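Notebook, June, handheld demos, drawer task

9:40. Started the drawer set. The plan on the whiteboard says "open, place, close," in handwriting so confident that I suspect it was written by someone who has never tried to pull a small round knob with two pointed fingertips. I wrote the plan. The knobs were my choice too.

Setup same as yesterday: one gripper in each hand, marker cubes at the base, head camera on. Tracking goes through the Wivbridge build, the one that drops the left hand if you cross your wrists. Don't cross your wrists. I have put this in the notebook before and will presumably put it here again.

First session, 27 demos kept. The rejects were mostly me being human about it: nudging the drawer with a knee, hooking it open with a knuckle, and once setting down a gripper to scratch my nose, after which the log shows a very calm left arm doing nothing for a long while. The policy will copy whatever we give it. I don't want to explain to Orlandini why their arm pauses for an itch.

Things to keep doing:
Come at the knob from straight ahead, close, wait a beat, then pull. The beat matters. Jiller's segmenter uses it to find the grasp and without it calls the whole thing "reach."
Start with elbows in. The Orlandini arms don't reach as far as I do, and I'm not tall.
Look at the drawer the whole time. Every glance at the clock is a glance the robot learns.

11:15. Moved on to the soft item. Black cloth on a white drawer bottom is a gift to the vision side, so I'm treating these as the easy ones. Cloth is still cloth. It goes in a different shape every time and I was told that variety is good for us, like fiber.

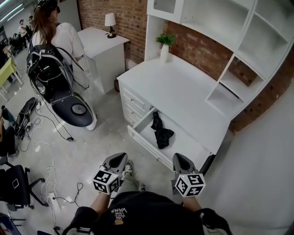

Pinching with the right and holding the drawer steady with the left gives the cleanest traces. Tried it the other way for a few and the wrist jitter was bad enough that I checked whether the cube had come loose. It hadn't. I'm just right-handed.

2:30. Replayed the morning on the Wustgate sim. Two demos clip through the drawer front, both from before I redid the calibration, so they're out. The rest look fine, if a little hesitant. Apparently I open drawers like someone expecting a mouse.

Target for the whole task is 2,000. Not doing the arithmetic today.

To do: charge both grippers overnight, ask Jiller for the longer pause threshold, redo the whiteboard. Bottom drawer next, sitting on the floor. Bring a cushion.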